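Keeping Fruit and Vegetables Longer Without a Big Fridge

From the Plisel household pages, kitchen section

When we moved to our flat in Venter we got a very small fridge with it, and I had to learn again how to keep fresh food. My grandmother had a cold room under the stairs. I have one shelf, a balcony door and some boxes. These tips are what remained after several years of trying.

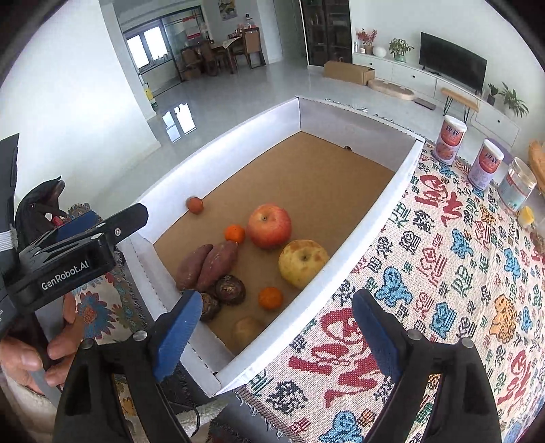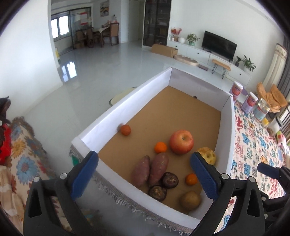
Apples and small oranges in a white box with a cardboard bottom.

Written by the editor of the kitchen pages, Plisel

First, sort on the day of shopping

Do not put the bags in a corner and think you will do it tomorrow. I take everything out, look at each piece and make two groups: what must be eaten this week and what can wait. A fruit with a soft place goes in the first group, even if the rest of it is perfect. With apples I cut away the bad part and cook the remaining apple the same evening with a little water and cinnamon.

A box is good for carrying and for sorting. For keeping, I divide the things again, as you will read.

Apples live alone

Apples give off a gas which makes other things ripen. It is useful when you have a hard avocado or green bananas: close them in a paper bag with one apple and look every morning. But it is not useful beside carrots, which can become bitter, or beside leaves, which go yellow. I keep my apples in the coolest corner of the kitchen, in one layer. If there is space in your fridge, they stay crisp there much longer.

Potatoes in the dark

Potatoes want a dark, cool and airy place. A paper sack with the top folded over is very good. Please throw away the plastic bag from the shop; it holds the damp inside. If a potato has turned green or tastes bitter, I do not eat it. Small sprouts on a firm potato can be cut out deeply, but when the potato is soft and wrinkled it is finished.

Do not keep onions in the same sack. For many years I did this, as my mother did, and each spring I had sprouting potatoes and wet onions. Now the onions hang in a net behind the door.

Sweet potatoes do not like the fridge

In the cold they get a hard centre which stays hard also after cooking. Leave them on a shelf, away from the sun and the cooker, and do not wash them before the day you cook them. Taro I treat in a similar way, dry and with the skin on. It must always be cooked well, never eaten raw, and if your hands itch when you peel it, wear thin gloves.

Mandarins and lemons

In a bowl mandarins look nice for one week. After this the skin becomes dry, and one of them at the bottom usually has a blue spot. I put out only 7 at a time and keep the others in the fridge drawer, without any bag. Lemons are the opposite: in a closed jar in the fridge they stay juicy for weeks. When you have too many, squeeze them and freeze the juice in an ice tray.

Herbs and leaves

Parsley stands in a glass of water, like flowers, with a loose bag over it. Salad leaves I wash, dry very well and roll in a clean kitchen towel. The drying is the important part. My old salad spinner broke in April, and since then I shake the leaves inside a pillowcase on the balcony. It works, but the neighbours get some drops.

Cleaning the boxes and shelves

Once in a month I empty the shelf and wipe it with warm water and a little vinegar. I use 50 ml of vinegar for a small bucket. Cardboard cannot be washed, so if something has leaked in the box, cut it up for the recycling and take another one. Plastic crates from Lorkex are easy to wash, but put newspaper at the bottom, otherwise water collects under the vegetables. The Rorkesari cotton nets are also good, and they survive the washing machine at 40 degrees. Mine have shrunk a little.

A soup for the last pieces

On the evening before shopping I take what is left. Two carrots, a potato, half of a sweet potato, the end of a leek. Cut all of it small, fry it slowly in oil with salt, cover with water and boil until soft. An apple can go in too, peeled, when the soup has much sweet potato in it. Add some lemon at the end. It keeps two days in the fridge, and on the second day I eat it thicker, with toast.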